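Home News What's On Makers Letters Contact

Two-armed robot takes over the window table at Nakwood workshop

A pair of robot arms that began as several boxes of parts under a bench are now stacking, passing and tidying things at the Nakwood shared workshop in Huster, and members are hoping to have them ready to meet the public at the open evening in March.

The build is called Hosau, after the street where the workshop had its first room, and it has been going since last summer. It's a home-grown affair in the best sense. The arms themselves were bought second-hand, but the table, the wiring and nearly all the software have been put together by members in their own evenings, and the result is one of the most enjoyable things we've seen in the building for years.

The idea is simple enough to say. Two arms work over one table, each with a gripper on the end, and a person teaches them a small job by guiding them through it. After enough goes, the arms try the job by themselves. The hope is for a helper that can clear a workbench at the end of the night, putting cups in one place and bagging up whatever has been left lying about.

Getting there has meant starting with much smaller jobs. The first was picking up a single wooden block and putting it down again, and it took most of September! The left arm came with a tired joint that sagged whenever it stretched out, so the block was usually dropped short. A replacement motor from Bakke, the spares firm on the industrial estate, put that right, and the group moved on to paper cups shortly afterwards.

Cups are a lovely test, as anyone who has watched a toddler with one will know. They weigh next to nothing, they slide, they tip, and a gripper that squeezes a touch too hard will fold one in half. The group bought a sleeve of 100 and went through a good part of it in the first fortnight. The squashed ones went to the Nakwood children's club, who have been making very fine owls out of them.

The trick, one of the builders told us, was slowing everything down for the last bit of the movement. The arm can swing across the table as quickly as it likes, but once the fingers are either side of the cup it has to creep. "You feel it in your own hand when you're teaching it," she said. "You start holding your breath, and then you notice the whole room's doing it."

Teaching is done in batches of 100 goes, shared out between whoever turns up. It's oddly restful to watch. Someone sets the cups out, someone guides the arms, and the kettle goes on somewhere around the middle. Different people have quite different styles, and that seems to help. Some go straight in from the side, others like to come down from above, and the arms have picked up a bit of both.
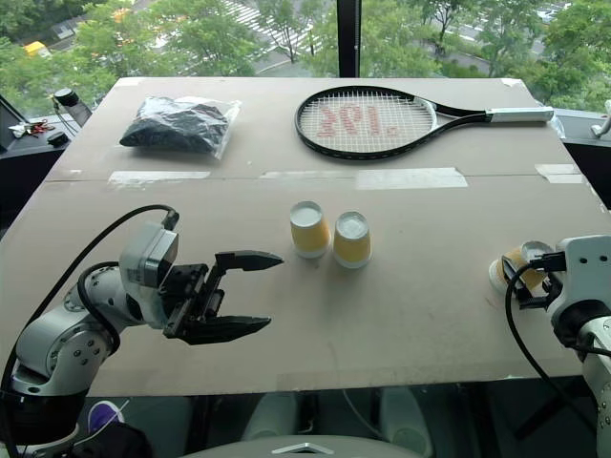 Since the new year the jobs have become more mixed. Cups are still the main thing, but other items are put out as well so that the arms learn to leave them alone, or to deal with them later. Anything that members bring in from home is fair game. Shiny things and see-through things are the hardest, as the cameras struggle to tell where they begin and end, and a plastic bag never lies the same way twice. There's a whole shelf of candidates waiting their turn, including a garden sieve, several odd gloves and a hot water bottle.

The table has had plenty of attention too. It stands by the big window, which gives the arms daylight to see by and gives everyone else a good view down over the trees to the road. The daylight turned out to be a mixed blessing. On bright afternoons the cameras were thrown by the glare, and the arms would reach confidently for a patch of sun. The group now does some of its teaching in the afternoon and some after dark under the room lights, and the arms have become much less fussy as a result.

Choosing a surface took three attempts. Bare board was too slippery, and a green cloth rucked up every time a finger dragged over it. The plain covering in use at present is cheap, it can be swapped when it gets scruffy, and a roll of tape sorts out most problems. It isn't going to win any prizes for looks, though it does the job very well.

Cables have been the other great talking point. An arm that bends and twists wants plenty of slack, but slack cable catches on things, and in November a loop hooked the edge of a biscuit tin and took it right across the table. Plans are now being drawn up for a set of little clips to carry the cables further back along the arms. Two designs have been printed so far. The first snapped the same evening, and the second is holding up well on a test rig made from a broom handle.

Safety has been taken seriously from the start. There's a big stop button within reach of whoever is running the session, and hands stay off the table while the arms are moving under their own steam. The software keeps the speed low as well. None of this has dampened the fun, and the Thursday-style crowd of old hands has been joined by plenty of newcomers who had never touched a robot before.

That's perhaps what makes Hosau such a cheering project. The people working on it include a retired bus mechanic, two sixth-formers, a baker who comes in before her night shift and a piano tuner with a very good ear for a worn gearbox. Some of them write code and some wouldn't know where to begin, and there's work for all of them. Setting out the table, mending a finger pad, labelling recordings, soldering a connector for the third time because the first two were horrible – it all counts.

The running costs are low. A grant of £300 from the Huster community fund paid for the spare motor, a second camera and the stop button, with a bit left over for tape and cups. The computer that does the learning is a hand-me-down games machine with its side panel off and a desk fan pointed at it. It's noisy and it warms the room nicely in January.

So how good is it? In the latest full trial, spread over several evenings, the arms were given 102 goes at picking up a cup and standing it next to another one. They managed it on most of them. The misses were nearly all of the same kind, with the cup nudged over by a fingertip on the way in, and the group thinks that softer pads on the grippers will cure a good number of them. A set is being cast in silicone using a mould made from an old ice cube tray, and we're told the first batch came out bright blue by accident and will be used anyway.

Passing an object from one arm to the other is the next big step. It has worked now and then, to loud cheers, but both arms need to agree on when to let go, and at the moment they tend to be either too polite or too keen. One handover ended with the cup fired clean off the table and into someone's coat hood. After that comes bag opening, which everyone involved talks about in the tone other people use for climbing the Eiger.

The group is also keeping good notes, so that other workshops can copy the build without repeating every mistake. The parts list, the wiring diagram and the drawings for the table frame will be free to take away at the open evening, and a folder of printed copies is already on the shelf by the door. A workshop two towns over has asked to borrow the drawings and hopes to start on its own pair of arms by the summer. A cup-stacking match between the two has been suggested, and we would very much like tickets.

Visitors in March will be able to have a go at teaching the arms themselves, with someone on hand to help. Children are welcome with an adult. Sessions will be short, so it's best to put a name down early in the evening, and there will be soup. Anyone who would like to join the build before then can simply come up to the second floor at Nakwood from 7pm on a robot night and ask for Hosau. No experience is needed, and odd household objects for the arms to practise on are gratefully received, as long as they're clean and not too precious. Glass is best left at home for the time being.

More from Makers
Lathe back in action after gearbox repair
Huster repair café moves to bigger room
Letters: whose turn is it to empty the sawdust bin?
Pedal-powered cinema seeks bicycles
Knitting machine rescued from Bakke skip

This site uses cookies to remember your settings and to count visits. By carrying on you agree to their use. Accept Manage settings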